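Teaching by the Hand

At Wallico, a kitchen task starts with a person holding the arm by the wrist. The joints are set to give way under light pressure, the operator moves the gripper through the task, and the controller logs every joint angle along the way. Zuleica Honorato, who runs the demonstration program, calls the result a recording and declines to call it a skill.

The distinction matters to her budget. A recording replays one motion in one place. Move the bowl a hand's width and the spoon comes down on the table. To get a policy that copes with a moved bowl, the group needs many recordings with the bowl in many positions, and the operators have to vary them on purpose. The current target is 1000 demonstrations per task. The spoon-and-bowl task stands at 427.

Hand guiding has a known fault. The operator's arm and shoulder appear in the camera data, and a model trained on those images can learn to follow the sleeve. Wallico's answer is a second pass: the recorded motion is replayed with the operator out of view, and only the replay is kept. This doubles the time per demonstration. Kęstutis Lill, the controls engineer, would drop hand guiding altogether in favor of remote control, in which the operator moves a small leader arm and the larger one follows.

Remote control has faults of its own. The operator feels no contact force, so spoons are pushed too hard against the bottom of bowls. New operators also pause before each grasp, and the pauses end up in the data. A policy trained on them hesitates at the same points – sometimes long enough to trip the timeout. Lill trims any pause longer than five seconds and leaves the shorter ones in.

Inese Jankauskaitė trains the operators. Her rules fit on one sheet: approach the spoon from the same side, close the gripper before lifting, keep the cable clear of the elbow, discard the take if the grip slips. She also wants failed attempts saved in a separate folder, a request first made in August and still under discussion.

Work has moved out of the lab and into ordinary rooms, where the lighting and the furniture change from one site to the next. Setup takes longer there, and the camera must be checked each time the arm is remounted. Lill accepts the cost. Policies trained only on the lab bench, he says, did poorly on any other table.
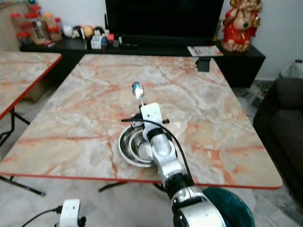 The next round will compare the two methods on the same task, with equal numbers of demonstrations from each and the same operators throughout. Honorato expects to keep both in use – hand guiding for short motions with a single grasp, remote control for everything longer.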